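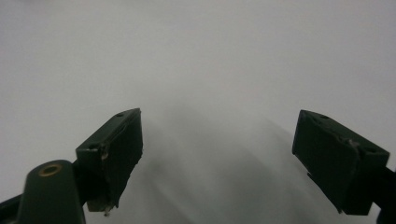
We use cookies to measure traffic. By continuing to browse this site you accept our use of cookies.

Hosamgate workshop finishes second hand-held gripper

February 6, 2022 - Staff report

Members of the Hosamgate shared workshop have completed a second version of Walten, a two-finger hand-held gripper built for recording grasping motions on a bench. The first version was shown at the workshop's open day in July.

The fingers are dark green plastic blocks with two screw holes in the top face of each. The screws allow a finger to be changed without opening the housing. A round brass insert is set into the top of the housing near the left finger.

Most of the redesign went into the linkage. In the first version the two fingers closed unevenly under load, and the left side reached the part early. The new linkage drives both from a single trigger, and play at the fingertips is now 4 tenths of a millimeter. The earlier figure was not recorded.

A test rig ran the mechanism through 3000 open and close cycles. The trigger spring lost tension after 2000 and was replaced with a heavier one from Hughes, a local hardware supplier. The count was not restarted. No cracks were found in the finger mounts, but the inner faces are a wear item and will need to be re-covered at intervals.

Parts cost came to $128, not including plastic, which the workshop buys in bulk. Printing was done on the two machines in the back bay.

A third version is planned with a narrower housing. The group also intends to fit the same fingers to Andby, its bench-mounted arm - the bolt pattern already matches, but the arm's wrist plate has to be drilled. Drawings will be posted on the workshop's project board when the wrist plate is done.

Last updated: 4:10 p.m.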